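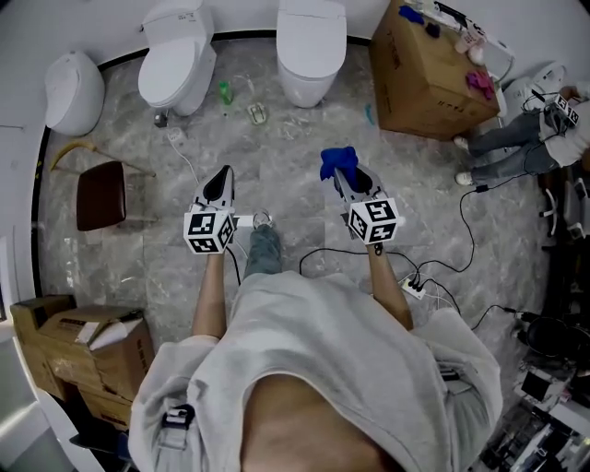 Building Services and Cleaning, Level 2
Unit 4 handout: Care of washroom floors and sanitary ware
Unit leader: Hrefna Holst
Practical sessions: Steinar Eskildsen
Revised 08/03/2022

4.1 Scope of the unit

This handout covers the routine cleaning of hard tiled floors, toilets and the wall surfaces next to them. It should be read before the first practical session and brought to each session after that. Blocked drains, leaks and faults in the cistern are dealt with in Unit 6 and are not to be attempted by learners on this unit.

4.2 Preparing the area

Work does not begin until the floor has been cleared. Loose items, such as bottles, plugs, cables and pieces of packaging, are picked up by hand and placed outside the working area. Stools and other light furniture are moved out and their legs wiped before they are returned. Cardboard boxes must not be left standing on a floor that is to be washed, as the base softens and may leave a stain in the grout.

Any cable lying across the floor is to be traced to both ends. If it is connected to the mains, the supply is switched off at the socket before the cable is moved. Learners should report damaged plugs to the session leader and should not try to repair them.

4.3 Cloths

The Ovar site uses four colours of cloth. The colours apply in the training rooms and in all buildings where learners are placed.

Red: toilet bowls, seats and urinals
Yellow: basins, taps and washroom walls
Blue: general surfaces, ledges, skirting and furniture
Green: kitchens and food areas

A cloth is folded twice to give eight clean faces. When all the faces have been used, the cloth goes into the laundry bag. It is not rinsed and used again in the same room. A cloth that has touched the floor is treated as used.

4.4 Toilets

Toilets are cleaned from the cleaner parts towards the dirtier parts. The order is as follows.

1. Flush with the lid closed.
2. Apply the bowl cleaner under the rim and leave it for the time stated on the label.
3. Wipe the tank or the wall behind, then the flush control.
4. Wipe the lid on both sides, then the seat on both sides.
5. Wipe the outside of the bowl down to the foot, including the join with the floor.
6. Brush the inside of the bowl and flush again.

One-piece toilets have few joints and are generally quick to wipe down. Wall-hung models must also be wiped underneath, and this is the part most often missed in assessments. Where the wall is curved, the space behind the fixture narrows on one side and a folded cloth should be passed through from the wider side.

4.5 Marbled tile

Grey and white marbled patterns hide hair, dust and dried splashes very well. Inspect the floor from a low angle with the light in front of you. Sweep or vacuum first, working from the far wall to the door, then damp mop in the same direction.

Before any product is chosen, find out whether the tile is ceramic or natural stone. Acid descalers must not be used on marble. If the material cannot be confirmed, use neutral detergent only. The standard mixture for the practical room is 100 ml of Zosel neutral concentrate to one full bucket, measured with the jug and never poured by eye.

Skirting is wiped after mopping, with a blue cloth, since the mop tends to leave a line of grey water along its lower edge.

4.6 Assessment

The practical assessment takes place in May. The pass mark is 73 out of 100. Learners who have missed a session should arrange a further date with Steinar Eskildsen before the end of term.

Reading: Unit 4 folder, sheets C and D.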